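Ticket: yellow storage bin, upper panel scuffed / residue that comes back
Product: Jamedska moulded bin, gloss yellow
Category: Surfaces and cleaning
Status: Open - waiting on supplier
Bin no: 3,842

Opened, morning

Inside of bin 3,842 has dark specks on the upper panel, left side. Small ones, mottled, mostly where the light hits it. Can't tell if it's scuffs or dust or something left on the plastic. Wiped once with a dry cloth, no change that I could see. Bin is otherwise fine, no cracks, lid sits OK.

Reason for ticket is the Grudow people reject anything with marks on the inside and this one is meant to go out with the December lot. Need to know if it's cleanable or if we swap it.

Update 1

Checked the easy stuff first.

Sticker glue - no. There was never a label on that side, labels on this range go on the outside base.
Mould flaw - don't think so, you can't feel anything with a fingernail.
Dust - some of it, yes. Microfibre came away a bit grey. Specks still there after.

So at least two things going on. Loose stuff and then whatever is under it.

Update 2, after lunch

Warm water and dish soap, soft cloth, no scrubbing. Rinsed, dried with a clean towel, left it open on the bench for twenty minutes. Looked good wet. Dried out and the specks came back, same area, maybe fainter. Hard to judge on gloss, it throws the light back at you and the whole corner goes white unless you tilt your head.

Tip for whoever picks this up: don't look at it straight under the bench light. Turn the bin a quarter turn and look across the panel instead of at it. You'll see a lot more. 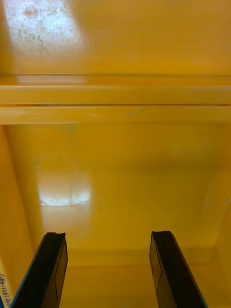

Anyway the ledge that runs across under the upper panel is worth doing at the same time. Dirty water sits along it and then you tip the bin and it runs back onto the bit you just cleaned. I think thats half of why it keeps reappearing. Cotton bud along the whole ledge, then the panel, then the ledge again. Takes two minutes.

Update 3

Did ledge first this time, then panel. Better. Still not clean enough for Grudow in my opinion. What's left looks like fine scuffing to me, the sort you get when bins are nested without the paper sheet between them. Would explain why it's inside and why it's up high. Asked the Salinas depot how theirs were stacked, they said paper was in for the first pallet and then they ran out. Great.

Pulled 3,299 off the same pallet to compare. Same colour, same gloss, a couple of light marks near the rim, nothing like as bad. Wiped clean with just the soap. So it's not the whole batch, or not as bad in the whole batch.

Update 4

Tried the Fundis plastic polish on a scrap lid before going near the bin. Results on scrap:

- light scuffs gone after one pass
- deeper ones softer but still visible side on
- leaves a haze if you let it dry, has to come off while its still damp
- does NOT like paper towel, put new hairlines in. Microfibre only

Did not use on the bin yet. Want an OK from Jamedska that polish won't dull the finish, the care card only mentions soap and water. Emailed them the details and the bin number.

Please nobody use the green scourer. It was sitting next to the sink when I got back and I don't want to know.

Update 5, 4 pm

Auto reply from Jamedska, they'll get back to us. No time given.

Asked in the meantime: can we swap instead of fix? Stock says 2,000 on the shelf in blue, no yellow until the next delivery. The yellow order was 3,000 and all of it is spoken for. So swap only works if Grudow will take blue, and they were pretty firm on colour last time.

Where we are:

Loose dust - sorted
Soap residue along ledge - sorted, see order of cleaning in update 3
Specks upper panel - reduced, remainder probably scuffing, not confirmed
Polish - OK on scrap, on hold for the real one

To do

1. Wait for Jamedska on the polish
2. Check the rest of that pallet, inside upper panel only, side on light
3. Get more interleaving paper to Salinas, order already in but chase it
4. Bin stays on the bench, bag over it, don't nest anything in it

If polish is a yes I'll do one small patch in the corner, leave it overnight and look again in daylight before doing the lot. If its a no then it goes in seconds and we tell Grudow one short.

Update 6

Still nothing from supplier. Bagged it. Leaving ticket open, someone on earlies please check the inbox before touching it.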